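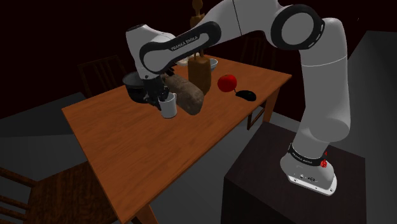 Review: Pirel tabletop simulator, seen at the Allstead open day

Allstead opened its workshop to visitors for an afternoon in June, and the main thing on show was Pirel, a simulator for testing robot arms on household jobs. I teach evening classes in basic automation and have been looking for something to replace our old software, so I went along with a list of questions.

The demonstration ran on a single desktop machine. A Franka Emika arm worked over a wooden table with a mug, a pot, some fruit and a few other things on it. The presenter started with the mug, then moved the objects and ran the same job again. I liked that they used a crowded table. Most demos I have sat through put one block on a bare surface, and students learn very little from that.

Setup looked easy. You choose an arm, a room and a set of objects, and you can save the result and share it. The object library has 2,604 items, which Allstead says will pass 3,000 with the next update. Changing the camera view took one key. Restarting after a failed grasp was quick — a big point in a class where everyone fails at first.

The graphics are mixed. The arm is well made, down to the lettering and the seams. The room is very dark, though, and chairs on the far side of the table nearly vanish into the background. A few of the objects are rough enough that I would have to tell students what they are meant to be. Lighting can be changed in a settings file, but there is no slider for it.

Visitors got 6 minutes each at the controls. I closed the gripper too early twice and got the hang of it on the third try. The help text is short and clear.

A classroom license costs $122 per seat for a year. Tripathi, which we use now, is cheaper but has far fewer objects. Sukstead looks better on screen and needs a stronger computer than any of ours.

Four stars out of five. I have asked for the trial version and will run it with the fall class.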